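Sanside Adult Learning
Storage and Stock Handling, Unit 5: Clear Bins and Marked Surfaces
Handout prepared by Meenakshi Gounder. Practical sessions: Vignesh Kotian
Revised January 26, 2019

Read this before the practical. You will need your notes from Unit 2 on labelling.

5.1 Marking out the surface

A sorting table works best when everybody using it agrees where things go. The cheapest way to do this is brown kraft paper with blue tape laid over it in straight lines, both ways, so that the table is divided into cells. Pull the paper flat before taping. Creases do not matter much, but a raised fold will tip a small item over. Keep the cells near enough to square and lay the long lines first.

Bins go on the grid. Loose items waiting to be sorted are kept on a side table, where they do not get mixed up with what has already been done. Toy food and small cartons are good practice items, being light and all of different shapes. 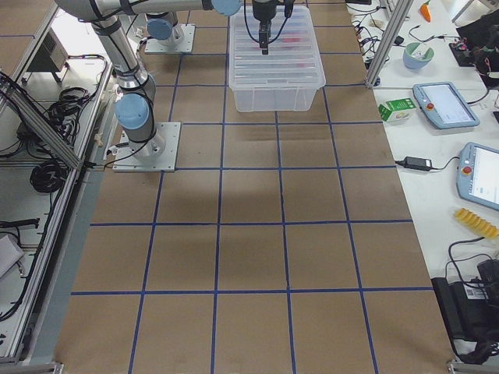

Does a bin have to fit inside a single cell?
It can cover several, as long as you note which lines it sits across and put it back on the same ones. The tape is a guide to position. If most of your bins are bigger than the cells, lay a wider grid next time.

5.2 Choosing a bin

Stock rooms use solid, clear and frosted bins. Solid ones hide the contents and depend entirely on the label. Clear and frosted ones let you check roughly what is inside without lifting anything, though small or pale items are easily missed. Strong colours such as red show up best through the side. At the Furtado stores, where Vignesh worked before he came to us, all 361 bins were see-through and every one still had a label on the short end.

Ribbed walls make a thin plastic stiffer, so the bin keeps its shape when it is lifted full. The drawback is that the ribs break up whatever is behind them. A straight line seen through a ribbed wall looks like a row of dashes, and printed labels placed inside the bin are hard to read for the same reason. 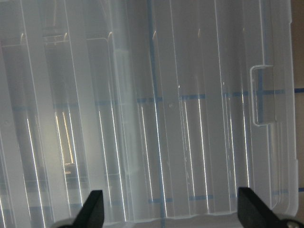

Labels should therefore go on the outside, on the flattest part you can find, usually the area under the rim. Press from the middle outwards. If the label has to cross a rib, use a tie-on tag.

5.3 Checking that a bin is empty

Look in from directly over the opening. Overhead lights leave bright streaks on shiny plastic, and a clear wrapper lying between two of them is very hard to see. Move your head to one side and look again, then run a hand along the floor of the bin and into the corners. Wipe out any dust with a dry cloth before the bin goes back on the grid.

5.4 For the practical

Work in pairs. Each pair gets 14 items and one bin. Agree the order of packing before you start and write it down. Heavy things go in first, cartons flat on their sides, and nothing should stand higher than the rim.

Hand in the completed Clisora sheet with both names on it. Spare sheets are in the tray by the door.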